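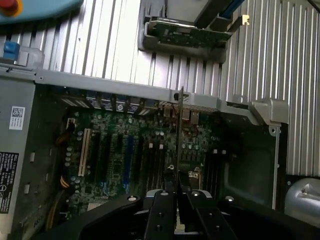

About Trengate

Trengate plans and costs robot cells for firms that repair, strip or assemble electronic equipment. We do not sell robots and take no commission from those who do.

A study starts with your parts list and cycle times. We return a budget split into arm, gripper, fixtures, guarding and software, with running costs over the life of the cell. Fixtures are priced separately — they are the line most often missed in a first quote.

We have 19 staff at 2 sites, Junow and Villca. The trial benches are at Villca. Planning is led by Ingrid Ambrose, formerly of Avlow.

Studies are quoted at a fixed price. Bookings for the autumn close in June.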